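kairys-sim

Sim side of the Kairys arm we are building in the shared workshop on Grotow Street. README is a work in progress, ask Su-chen or Rizal if something is missing. Last big cleanup was in June.

What's in the repo
scenes/ table, cube, arm
policies/ scripted pick, plus Kai-wen's learned one (half broken)
logs/ episodes, see below
tools/ converter, replay, the color fix script

Install
Python 3.10, then pip install -r requirements.txt. No GPU needed for scripted pick. If the viewer opens and closes right away, delete the cache folder and run it again. Mac: untested.

Run
python run.py --scene cube_table --policy scripted
python replay.py --episode 255

Episode 255 is a good first one to look at. Clean grasp, no jitter.

Data
3000 episodes started, 2864 kept. The rest had the cube spawn half inside the table, dropped by the filter. 900 of the kept ones use the learned policy, everything else is scripted. Each episode is one folder: joint angles, gripper state, cube pose, rendered frames. Cube pose is in table coordinates NOT world. Carolina lost an evening to this, please read that line twice.

Train/val split is by start pose. Don't reshuffle, the old numbers in results.txt wont match.

Scene
One table, one arm, one cube. Cube start pose is random, arm always starts from the same home pose. Plain floor with grid, no walls, no background. Wood texture is from Clasoso, check their terms before you reuse it elsewhere. 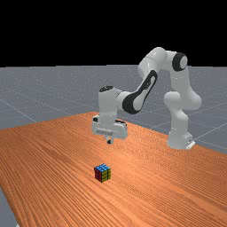 cube_table scene, gripper over the table, cube in front of it

Known problems
- fingers sometimes pass through the cube at full speed. Lower the close speed in config.yaml
- table friction is a guess. Sze-wing is going to measure the real bench
- shadows flicker on the old renderer
- replay ignores the pause key on the first episode, press it twise

To do
- second cube
- match link lengths to the printed parts, the forearm is still the stock one
- port the Killura gripper driver so the same script runs on the bench

Changes go through a branch, Rizal merges on Tuesday evenings. Keep frames out of commits, the repo is big enough already.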